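刚把第三版粗剪导出去,趁渲染完脑子还热着,开个串讲讲这半个月剪广告片的事。想到哪写到哪,可能有点长,慢慢刷。

片子是给 Prernen 做的,60 秒主片加一条 30 秒的电视版。他家做小型工业设备,往年宣传片就是厂房航拍、老板讲话、握手、日落,你们都懂的那一套。今年换了市场总监,上来就说不要旁白,要"听得见的工厂"。我当时在会上差点站起来鼓掌(忍住了)。

我在 Altdale 待的时间不算短了,从助理剪辑一路搬硬盘搬过来的,第一次单独挂剪辑的名字接这么大的客户。以前都是别人剪完我收拾时间线,现在时间线乱了只能骂自己。

先说素材量。拍了三天,场记单上编号到 388 条,还不算录音师单独收的环境声。导演是那种不喊停的导演,一条能滚十几分钟,演员都走出画了机器还在转。

头两天我什么都没剪,就是看。全部看完,一条不跳,看的时候手边放个本子,只写当时的反应:"这个好""困了""手很好看""这里想再看一遍"。第一次看素材的感觉只有一次,后面看多了就麻木了,到时候全靠这个本子救命。

这个习惯是做助理的时候学来的。那会儿觉得特别浪费时间,素材都打好标签了还看什么看啊!现在轮到自己,发现标签只能告诉你里面有什么,"那一下眼神特别犹豫"这种东西是写不进标签里的。

第三天开始拉串。我的做法是先不管脚本,把本子上打了星的全拖进一条时间线,按声音分组。对,按声音,不按画面。敲的一组,磨的一组,气阀放气的一组,人说话的一组,还有一组我起名叫"不知道是啥但很好听"。

最后一组贡献了全片开头的三秒钟,哈哈。

粗剪第一版:2 分 40 秒。客户要 60 秒。
粗剪第二版:1 分 35 秒。
这中间的 65 秒,每一秒都是从我身上割下来的。

有个镜头特别舍不得,老师傅干完活摘手套,摘到一半停下来听了听机器,又把手套戴回去了。没有任何表演,就是拍到了。放片子里整整 7 秒,放哪儿都把节奏压死。第二版我还偷偷留着,骗自己说这是"呼吸感"。

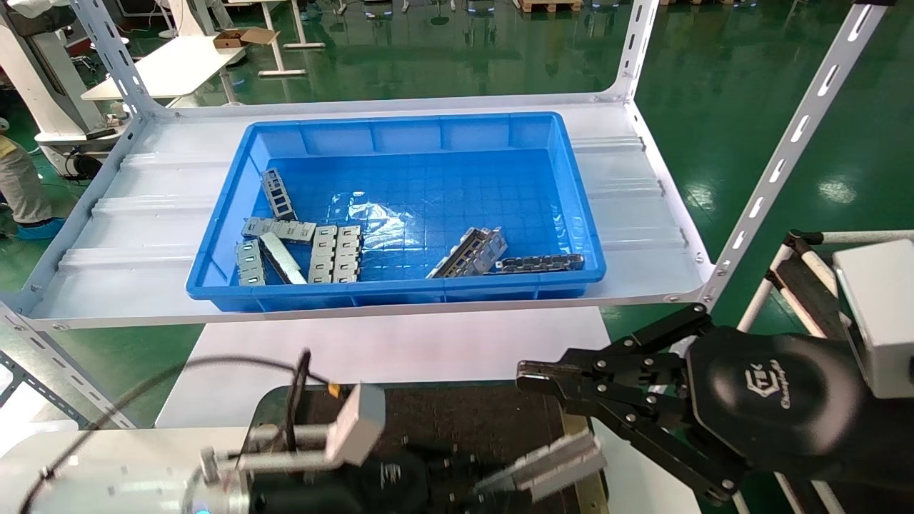
Yavuz Erdem 看完第二版给我留言,说他在手套那儿等了太久,等到后来已经忘了前面在紧张什么,问我能不能只留"停下来听"那一下,前后都不要。

我嘴硬,回了一大段,讲情绪的完整性什么的。发完去楼下买了杯冰美式,走回来的路上越想越觉得他说得对。剪完只剩 1 秒 20 帧,前面接气阀,后面直接全静音。

一放,我自己起鸡皮疙瘩了!!

所以那一大段回复我又默默撤回了。他肯定看到了,也没提,谢谢他。

说说声音吧,这次最花时间的部分。没有旁白就意味着声音得自己把事情讲清楚。最开始我铺了临时音乐,就是那种大家都用的鼓点,越来越密那种。铺上去确实"好看"了,可是什么片子铺上去都好看,卖牙膏也行,卖保险也行。

然后周二晚上一狠心把音乐轨整条静音,重新听了一遍。前 20 秒垮得一塌糊涂,中段居然是成立的。这就很说明问题了,前面我一直在让音乐替我干活。

前 20 秒全部推倒重来。把机器启动的声音拆成很多小块,当鼓用,每个切点都落在一个真实的声音上。不追求卡得死准,有几刀故意晚两帧,太准了像手机自带的卡点模板。

(助理时期被骂最多的一句就是"你剪得太准了"。当年觉得莫名其妙,准还不好?)

混音送到 Hivari 那边去做,他们的混音师回了一句:"你这条里面没有音乐?"我说没有。他隔了半小时回:"那低频我随便加了啊。"加完了真的像换了一条片子,办公室的杯子都在抖。

调色也简单提一嘴。一开始给的参考是冷蓝冷蓝的科技感,调完大家都沉默了,像牙科诊所。最后往回收,皮肤留暖,白的就让它白,别的少动。客户看完说"怎么像没调过",我们调色同事听完高兴了一下午。

再说电视版。很多人以为 30 秒就是 60 秒砍一半,我以前也这么以为。砍出来那个东西没法看,每个镜头都在赶路。后来关掉主片的工程,新建一个空的时间线,当成另一条片子从头想:只讲一个人,只有一个声音从头贯到尾。一晚上就剪出来了,可能是我这次最满意的一条,主片别生气。

给刚入行的同学几个很具体的东西,不是大道理:

- 每天收工前另存一版,文件名里写清楚今天改了什么,别写"最终""最终2""真最终"。
- 给客户看之前,先找一个完全没看过的人坐你旁边放一遍。不用他说话,你自己就会开始难受,难受的地方就是要改的地方。
- 废掉的镜头单独放一条时间线,别删。我那条叫"坟地",这次从里面挖回来两个。
- 站起来看。真的,退到门口看一遍。

有人问我用什么软件和硬件,说实话都行。这次工程放在一台叫 Dvorak 的共享存储上(我们机房的机器都用作曲家起名,别问我谁定的),代理文件跑得挺顺,唯一一次崩是我自己手贱,渲染的时候去整理素材箱,丢了大半天的标记。活该。

反馈轮次也聊聊。合同写的三轮,现在是第三轮。前两轮加起来 2000 多字的修改意见,我打印出来,拿两种颜色的笔分:一种是"他觉得有问题",一种是"他告诉我怎么改"。第一种基本都对,第二种我会先想想他到底是哪里不舒服。

比如有一条写"logo 再大一点"。聊下来发现他是觉得结尾太突然,名字还没看清就没了。logo 一点没动,尾板多停了 12 帧,过了。

还有一条写"能不能更有能量"。这个我到现在也没完全搞懂,先把第 40 秒那里收紧了一点,看他怎么说吧。

哦对,刚进度条走完了,上传中。今晚不看邮件了,手机扣过来,去吃面。

片子上线要等到四月,到时候链接补在这条下面。想看手套那个完整 7 秒版的也可以留言,我去问问客户让不让放。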